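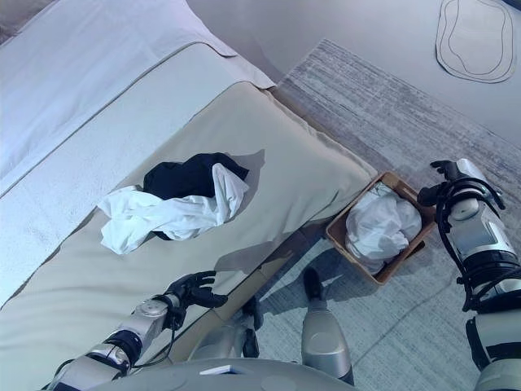
Do you need the strip at the end of the bed?

The bed runner is back, or the shops would like it to be. Three readers wrote in this month wanting to know if they should get one, and a fourth wanted to know what it was for. I have more sympathy with the fourth.

For anyone who has stayed out of hotels, a runner is the band of fabric laid across the lower part of a bed, on top of the duvet. It doesn't keep anyone warm. The usual explanation is that it protects the bedding from shoes and suitcases, which makes sense in a hotel room, where strangers lie down in their shoes. At home I would hope for better.

What a runner does at home is catch clothes. It sits at exactly the height where a hand lets go of a shirt. Put a beige one over a white duvet and it looks very calm until a black garment and a white garment land in the middle of it, and then it looks like a shelf. The basket is right there on the floor by the rug with something white already in it, and the other things are still on the bed. I have seen this arrangement in a good many bedrooms, my own included, and I no longer believe that moving the basket closer fixes it.

The people at Jukmont, who sell runners, told me theirs "finishes the room." They sell one in a pale tan with a bit of a sheen for $60, and the wide version, for a king, is $100. I asked what the room was lacking before. I got a catalog in the mail.

I did borrow one from a friend for a month, to be fair to it. My notes are not exciting. It slid toward the floor on one side most nights and had to be pulled back in the morning. It was one more thing to take off before sleeping, and for the first week I folded it over the chair, which meant the chair could not hold clothes, which meant the clothes went on the floor. By the second week I was leaving it on and sleeping under it. It is a little heavy on the feet. Some people may like that.

On the plus side, it does hide the bottom third of a duvet cover that nobody has ironed. If you have a white duvet and a dog, I can see the argument. A washable throw does the same job, though, and you can put it over your knees in front of the television. Check the label before you buy any runner with a shine to it. The one I borrowed was dry clean only, a strange choice for something sold as protection against dirt.

About baskets

Several of you also asked about the shallow kind for laundry, after the piece on hampers in June. I am not convinced by these either, but I am less unconvinced.

The case for a shallow, open basket is that you will use it, because there is no lid and you can hit it from across the room. The case against is that it holds very little. One bundled-up bath towel and the pile is over the rim. Plarkero makes a low rectangular one for $35 that looks good on a rug and was full, in my house, by Thursday. If you live alone and wash often, fine. If there are two of you, get something deeper and put up with how it looks.

Kütt has a "bedroom system" with a basket, a matching tray and a bench for the end of the bed, at $300 for the set. The bench is nicely made. It is also a larger and more expensive place to drop a sweater. I would keep the money.

What does seem to help, in my experience, is dull. Decide what happens to clothes that have been worn once and are going to be worn again, as those are the ones that end up on the bed. Dirty things mostly find the basket on their own. It's the not-quite-dirty things that float around. Two hooks on the back of the door took care of most of mine – cheap hooks, from the hardware store, and they don't match.

If you already own a runner and you like it, keep it, and don't let me spoil it for you. If you are thinking of buying one, lay a folded bath sheet across the end of the bed for a week and see what is on top of it by the weekend.

Next month: the Povamine fabric spray, which claims to take the creases out of a shirt while it hangs. I have a bottle and a very creased shirt. Send me your results if you've tried it, especially on cotton, and please say how long you waited before giving up and getting out the iron.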